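The Orange Bag and Other Matters of Packing

14 January 2008

The household's annual review of bags has now been completed. Readers of this page will recall that the subject was first raised in August, following our return from Prirnow, when a bottle of hair rinse was found to have emptied itself into a pair of dress shoes. It was resolved at that time that small items would no longer travel unprotected in the main suitcase, and that each category of belongings would be assigned a fabric bag of its own color.

The arrangement as adopted is as follows. Toiletries and bottles are placed in the orange bag. Clothing for the first night goes into the green one. Swimwear, when required, goes into the blue. My brother-in-law, Arif Nugroho, has asked that a fourth color be set aside for charging cords, and the request is under consideration.

Bottles are to be packed first, while the bag is still slack and its opening can be held by one corner. The bottle is brought in on its side and cap first, then turned upright once the whole of it is within the cloth. I previously recommended the reverse, and I withdraw that recommendation. A bottle lowered from above tends to catch in the folds, particularly when the fabric is thin.
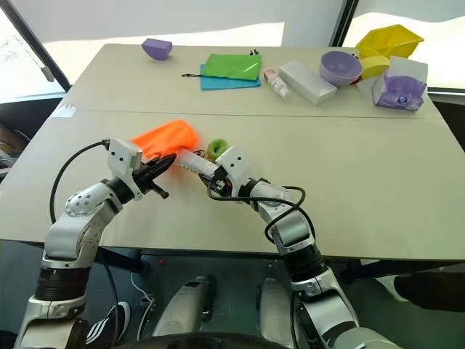 Vol. 3, No. 30

The white bottle and the orange bag are the combination most frequently packed in this house, and the table was cleared of breakfast items for the purpose. The lime-green ring beside them is a toy and does not form part of the toiletries. It is nevertheless permitted to travel, by long-standing agreement with the youngest member of the family.

Two tables pushed together have proved superior to the bed as a packing surface. The nearer one is kept for the bag in hand, and the farther one receives whatever is waiting its turn. The purple foam block is normally stored in the hall closet and should be returned there.

Correspondence has been received from Thaddäus Rainer, who maintains that a 200 milliliter bottle is excessive for any trip of fewer than five nights. His view is noted. Smaller bottles were tried on the Fothergill visit and ran out on the second evening.

The next entry will address shoes.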